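The Bedroom Semester

A student robotics club set out to teach a machine to put away the groceries. I wanted to know what the students were learning.

By the time I caught up with the Drimmont robotics club, I had already read its pitch three times. The project is called Emen. The pitch promises a household arm that will put away food in any home, trained by students working in the places where they live. I have been writing about student robotics for long enough to be wary of the word "any."

Riaan Dlamini, who runs the club, didn't flinch when I said so. "It's a grant application," he told me. "You try getting money for 'some homes, on a good day.'"

The money in this case came to 4,000 dollars, most of it spent before April. What it bought was a set of hand-held grippers and a lot of storage. Members take the grippers home, set out produce, and pick it up and put it down, over and over, while the tool records. The target for the season is 2,000 usable recordings. When I visited, the club had 246.

Bongani Shabalala, a second-year student, has made 91 of those. He likes tomatoes least. An apple forgives a clumsy squeeze, he says, and a tomato doesn't, so you slow down, and then your recordings are all slow. He wonders whether the arm will end up slow too. It's a good question, and I noticed that it didn't appear anywhere in the pitch.

The sessions themselves are homely affairs. A bed does for a workbench, with a plastic sheet over the duvet and the dishes set out on top.

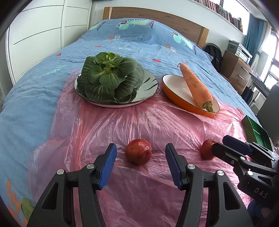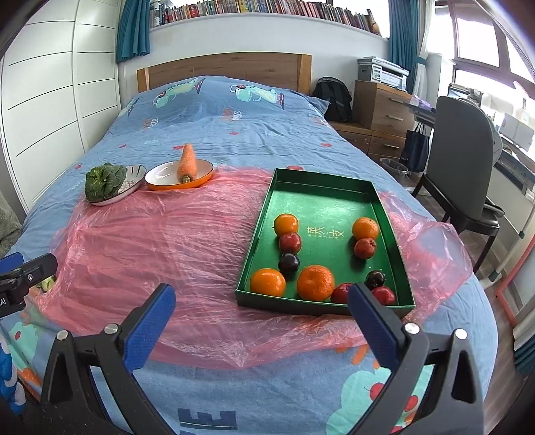
Bok choy and a carrot wait on their dishes at the back of the plastic in both shots.

What counts as learning

My doubts are less about the arm than about the students. Dlamini says the work teaches patience and an eye for detail. So does folding laundry. A club that once spent its evenings arguing over gear ratios now spends them labeling clips, and two older members left for a rival team, Zolov, that still builds things out of metal.

Shabalala disagrees with me on this, and he made his case well. He showed me a spreadsheet of his failed grasps, sorted by cause, with notes on angle and approach. He had spotted that most of his misses came when he reached in from the right, and he changed how he laid out the fruit. Then he started to worry that he had made the job too easy for the machine. That is real engineering thinking, and he got there with no lecture at all.

Still, the test is coming. At the Salminen meet the club's arm will face a table its members haven't seen, with produce picked by the judges. Dlamini expects it to manage the oranges. He would not be drawn on the tomatoes.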